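I finally did something about the cards

My old wallet gave up in April. It had been going for a while – the zipper only closed if you held your breath, and the lining had a hole that ate quarters – but what finished it was standing in line at the pharmacy with my whole life fanned out on the counter, looking for an insurance card that was stuck to the back of a sandwich punch card from a place that closed two years ago. The woman behind me was very nice about it. I still went home and dumped everything on the bed.

You would not believe what was in there. Library cards for two towns, one of which I don't live in anymore. A Kivance gift card with, I checked, 12 cents left on it. Three different dentist appointment reminders, all for the same cleaning! Gwilym Jenkins's business card from when he was still doing roofs. And so many loyalty cards, oh my gosh, I could have wallpapered the closet.

My friend Suha swears by those little card books, the kind that open up like a tiny photo album with clear sleeves inside, so I figured I'd try one. I went back and forth between a plain black one and the mint green and obviously I got the mint green. It's a soft, pale green, kind of like the after-dinner mints my grandma kept in a dish, with light stitching along the edge of the cover. It's faux leather and I'm fine with that. I wasn't going to spend 200 dollars on something that's going to live at the bottom of my bag with the granola crumbs.

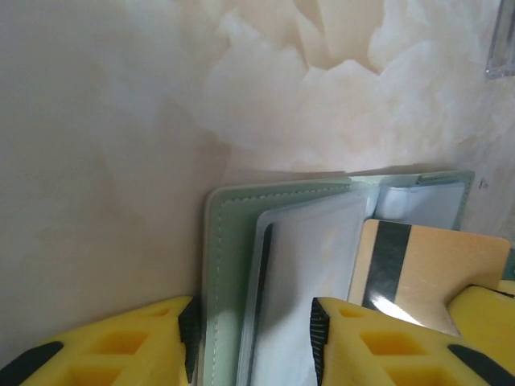 So then came the sorting, and I made a rule for myself: if I hadn't used a card since last summer, it had to go or it had to live in the desk drawer. The drawer pile got pretty big (I'm weak), but the wallet pile came out very reasonable. Bank stuff goes up front. Then insurance, then the library, then the pool pass, and way in the back are the coffee cards, even though if we're going by how often I reach for them they should be first. I may switch that around.

The sleeves are frosted, so you can't read everything at a glance the way you could with totally clear ones. I thought that would bug me. Mostly I've just been learning the colors, and it's kind of nice that a stranger can't read my whole name off the page while I'm digging for my Jakent card at the checkout. I do wish there was somewhere for folded bills. For now the cash goes in my coat pocket, and yes, I already washed five dollars on Wednesday.

One tip if you try this: don't put two cards in one sleeve. I did it with the pool pass and the parking card to save room and then I couldn't get either one out without using my teeth. One card, one sleeve. Eluned told me that before I started and I didn't listen.

Next up is the desk drawer, which is now where the sandwich card lives. I couldn't throw it out. I only had two punches to go.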